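カテゴリー:暮らしの工夫 > 片づけ・布もの

十一月の午後、Lunomeckという会社の見学会へ行ってきました。ロボットに物のつかみ方を教えている会社だそうで、家事の役に立つ話があるのかしら、と半分は物見遊山のつもりだったのですが、帰りの電車では手帳がメモでいっぱいになっていました。家でも試したくなったことを、忘れないうちに書いておきますね。

会場は203号室。駅から歩いて十五分ほど、途中で道を一本まちがえて、着いたころには少し汗をかいていました。

まず感心したのは、やわらかい物の持ち方です。ぬいぐるみや丸めた布は、端をつまむとだらりと伸びて、置きたい場所に置けません。真ん中のふくらんだところを両側からはさみ、ひと呼吸おいてから持ち上げる。係の方はこれを何度も見せてくださいました。わたしは洗濯物をいつも端から引っぱり出していたので、なるほどねえ、と声が出てしまいました(となりの方に笑われました)。

もうひとつは布の掛け方。黒い布の上のふちを小さな金属のクリップで留めて、つやのある大きな切り文字で「Fast UMI」と飾ってあるんです。クリップは五つ、左から右へ間をあけて。押し入れの目隠しや、子どもの発表会の背景にそのまま使えそうでしょう?
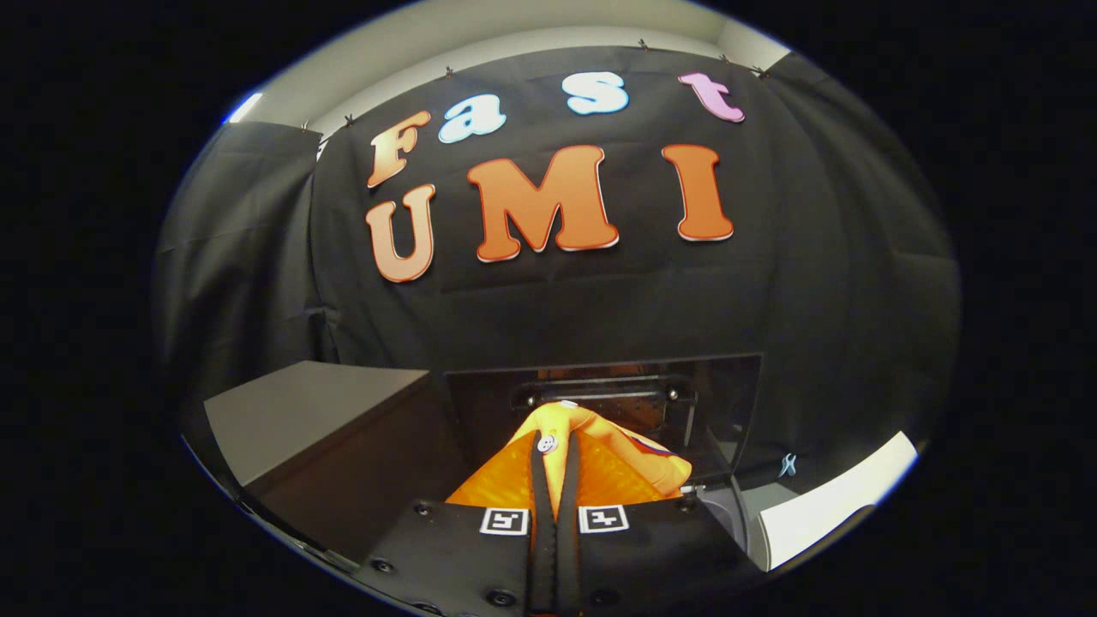 つかむ力のことは、Pinineさんからこんなお便りをいただきました。うちでは毛糸の帽子をしまうとき、ぎゅっと握らずに指二本ではさむようにしたら、形がくずれにくくなりましたよ、とのこと。それから、はさんだらすぐ動かさないで、布が落ち着くのを待つのがこつだそうです。わたしはせっかちなので、この「待つ」がいちばんむずかしい!

さて、家でのやり方です。目隠しの布は、まず両端をクリップで留め、つぎに真ん中、最後にそのあいだを埋めていきます。端から順に留めると、どうしても片側にしわが寄ってしまうんですね。布とクリップと文字用の厚紙をそろえて、わが家では3,000円近くかかりました。文字を飾るなら、床に広げた布の上で一度並べてみて、少し離れて眺めてから付けてください。わたしは先に付けてしまって、やり直しに2時間もかかりました。

ぬいぐるみの片づけは、かごを手前に置いて、はさんで、待って、まっすぐ上げて、そっと下ろす。これだけです。次の見学会は同じ建物の403号室と聞いています。今度は食器のつかみ方も見られるそうなので、また手帳を持って出かけるつもりです。

お問い合わせ | © Drurau 暮らしの手控え | ページの先頭へ戻る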